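Woter Open Day Recordings: Data Card

Version 5
Released Feb 18, 2019
Maintainer: Bronisława Sadowski, Dritville Robotics Centre
Contact for access requests: Zulema Sosa

Summary

This collection holds the bimanual manipulation episodes recorded during the Woter open day, held at the Dritville centre the previous July. Members of the public watched two arms being teleoperated over a shared table while Frans Van den Broek and Elsie Cheetham explained the controls. The release contains 204 episodes, of which 93 were operated by visitors under supervision. The remainder were operated by staff.

Workspace

Both arms are mounted on an aluminum rail along the front of a panelled enclosure. The walls carry a printed botanical pattern, retained from an earlier study of visual clutter. Items handled on the table include keys and keyrings. A stethoscope and a zippered case also appear in the recordings.

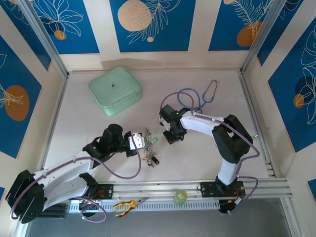
Episodes begin when the operator takes hold of the controls and end when the operator releases them. No attempt was made to equalize their length. Visitors were free to abandon a task at any point, and abandoned episodes have been kept in the release with the outcome field set to "stopped". Users training on completed tasks only should filter on this field before splitting the data.

Tasks were assigned from a printed card. The wording on the card is reproduced in the instruction field, including the spelling corrections Bart De Bruijn made at midday. Episodes recorded before the corrections keep the original wording.
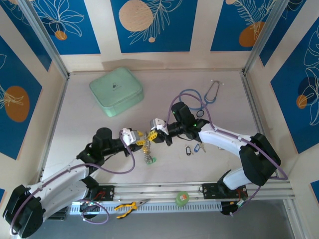

Figure 2. Both grippers at a hanging strand of chain-like material, with the zippered case and stethoscope toward the back.

Known limitations

Small metal items are often hidden by the grippers. Visitor episodes contain long pauses while instructions were being given. Wall colours vary slightly between cameras, and no colour correction has been applied.

Consent and privacy

Visitors who operated the arms signed a participation form. Audio was not recorded. Operator fields hold a code in place of a name.

Licence

Available for non-commercial research. Redistribution requires written permission from the centre. Please cite the version number in any published work.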